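Slipped grips and a pinched thumb: cloth handling at the Munville flat

Debora Ferri, 1 June 2020

The cloth folding work at Munville stopped for a while after two faults in the same week. I was asked to put a page together for the people at Likuswood who will be using the same hand-held grippers, so they know what to look for before they start.

We work in pairs, or alone with one gripper in each hand. The job is simple enough to explain. Pick up a piece of cloth from the bed, hold it by two ends, fold it, put it down, start again. The grippers record how far the jaws open and close, and the recordings go to Drira at the end of the day.

The first fault was a slow loss of grip. The left unit would close on the cloth and then let it creep out under tension. It didn't drop the cloth, which would have been noticed straight away. The log still said the jaws were closed, so the recordings looked normal until somebody at Drira checked them against the video. Of 1235 folds recorded up to that point, 81 had to be thrown out. A further 67 were marked doubtful and are still sitting in a separate folder.

The cause was a pivot screw that had backed out a little. With the screw loose, the two jaws no longer met squarely at the tips. Thick cloth hid the problem and thin cloth showed it.

The second fault was a safety matter. One of our operators reached in to free a fold of cloth while still holding the trigger, and the linkage caught the side of his thumb. It was a blood blister and nothing worse, but he had been doing the job for weeks and so had the rest of us, and we had all been doing the same thing. The near-miss book at Tedesco had no entry for it at all before then.

Pictures from the bedroom set-up follow.
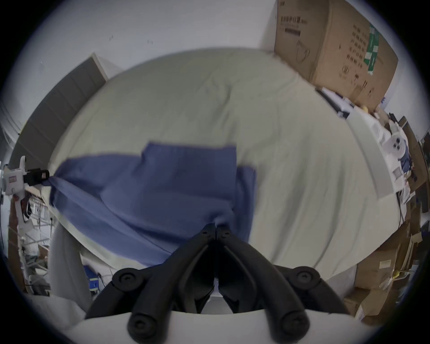 Blue cloth gripped at two points. Look at the jaw tips and the round pivots behind them. 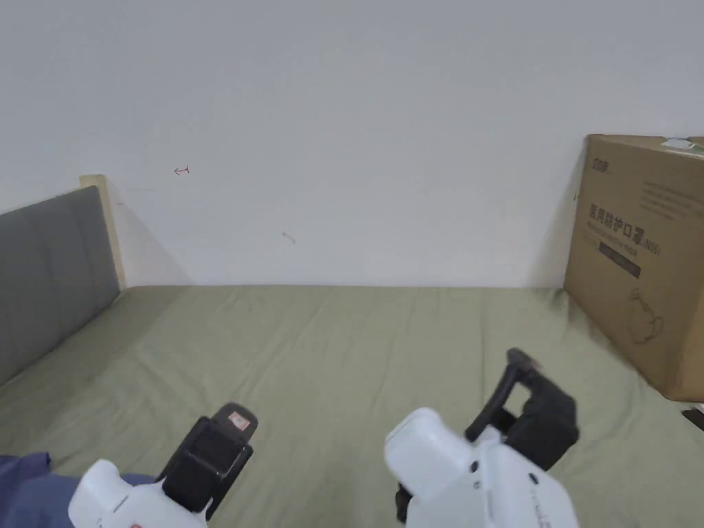 Both grippers over the bed, green sheet underneath.
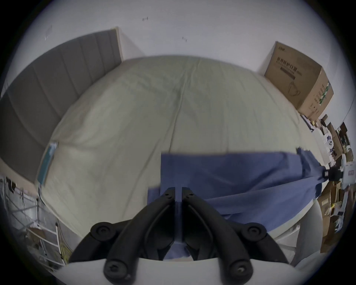
Since the restart we check every pivot screw with the small driver at the start of each session and again after lunch. If one turns at all, the unit is taken out of use and goes back to the bench. Please don't just nip it up and carry on. We did that in January and lost track of which unit had been touched.

The tug test has also changed. It used to be one pull on a folded tea towel. Now it is a single layer of thin cotton, held for a slow count of ten. If the cloth has moved, write down the unit number and stop using it.

For fingers, the rule is trigger released, jaws open, then reach in. If the cloth is caught in the linkage, put the gripper down on the bed first and free it with both hands. Hair tied back, no rings, sleeves above the wrist.

We haven't settled whether thread lock is the right fix for the screws. Two units have it and the others don't. The treated ones have held so far, but the arms felt stiffer for the first few days and the jaw readings may need to be zeroed again. I will add the results to this page when we have them.

Contact: Debora Ferri, Munville site office, ext. 880 | © 2020 Tedesco | Back to top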